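Checking the finger pads on a hand-held gripper pair

Do this before the first run at the Selel bench, and again after 25 grasps. Open both grippers fully and wipe the orange pads with a dry cloth. Press along each pad with a thumb. If it shifts, take it off and refit it.
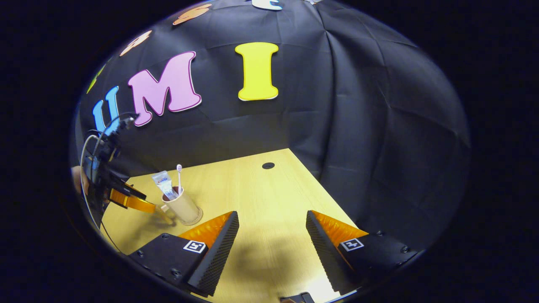
Next, check the square markers. They must lie flat, with no lifted corners. Tighten the screws on the base plates by hand only.
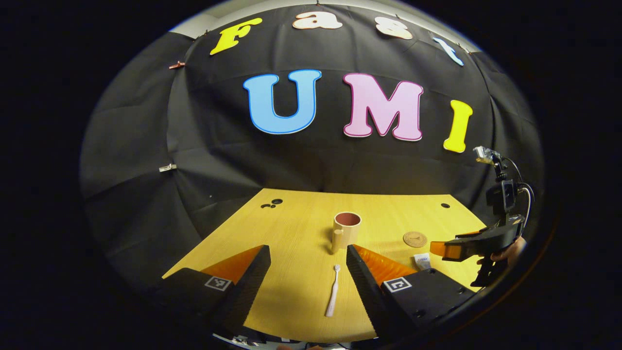 Finish with a thin object. Approach slowly with the fingers open. A toothbrush laid between them, handle toward you, is a good choice. Close, lift, and hold for 3 seconds. If it slips, tell Concetta Galli.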